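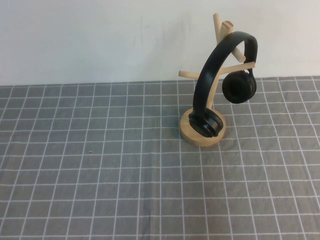 Vitalii Vakulenko wrote to us that hanging up headphones is a fair test and we should quit grumbling about it. Maybe. Urinar still sells the Kalell gripper as "ready for any shelf," and one stand on one table isn't a shelf.

**Kalell gripper, open day notes, 4/17/20** 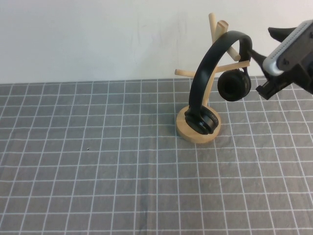 Price was the first thing I asked about, and I got a brochure. The demo job was over-ear headphones on a branching wooden stand, with one ear cup down on the base. I'd want to see a loaded hook before I paid for this.

- Warranty: 3 years, parts only
- Setup: 60 minutes, they claim

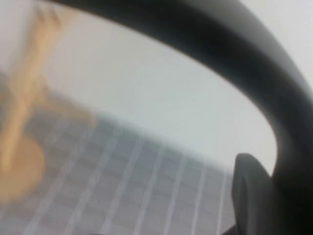

*Photo: Sixten Solheim / Stasiv*

No cycle times were handed out. Ask for them in writing.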